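Perkby LED strip light, blue, with the small panel lamp
Reviewed by Sem Cuypers
Sunday, October 17, 2021

I bought this set for the workroom behind our kitchen, where I repair small things in the evening. The ceiling lamp there is weak and it stands behind my back when I work, so my own shadow is always on the table. My sister has the white version from Plosska and she is content with it. I wanted blue, mostly because I like blue, and also because I don't need a strong light after ten o'clock.

In the box there are the strip, the small panel lamp, one power adapter, a bag with clips and a paper with instructions. The paper is in four languages and the English part is the shortest. It does not say which side of the connector goes up. I tried it one way, nothing happened, I turned it around and it worked. There is an arrow on the plug but it is the same color as the plastic.

The glue on the back of the strip is good on a smooth surface. On my old shelf, which has rough brown paint, it held for 2 days and then one end came down in the night. After this I used the clips. They need very small screws, and those are not in the bag. I found mine in the Bodnár hardware store in Zosville, for almost nothing, but it was one more trip.

Brightness has three steps. The lowest is nice for sitting with the radio. The middle one is what I use most. The highest is too much for my eyes when I sit close, and it also makes a soft sound in the adapter, like a fly in another room. My wife does not hear it. I do.

What I like less is that the light is not the same everywhere along the strip. Some parts are almost white and other parts are a deeper blue. I wrote to Perkby in September to ask if this is normal. They answered after a week, very polite, and said that a small difference is inside the tolerance. I would not call it small, but I decided to keep the set. When you look at the wall and not at the strip itself, it disturbs much less.

The panel lamp is the better half of the set. It is a separate piece with its own switch, so you can leave the strip off and use only the panel. I put it a little to the right of the strip, at the same height, and left a gap between them.

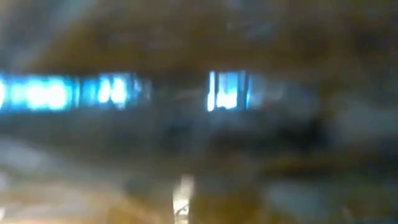 With both of them on, the rest of the room stays quite dark, and you should know this before you buy. It is a mood light. I can find my cup and my glasses, but for reading a label or for soldering I still switch on the desk lamp. Also, brown things look nearly black in blue light, and twice I took the wrong box from the shelf.

The cable of the adapter is 55 inches long. For me it was just enough -- if your outlet is on the other side of the room you will need an extension. The remote is thin and light, and the buttons must be pressed in the middle or they do nothing.

I would buy the panel again. The strip, maybe, if it was sold with screws and a better arrow on the plug. The model number on my box is 991, because I see that there is also an older one with a round switch, and I don't know if it is the same inside.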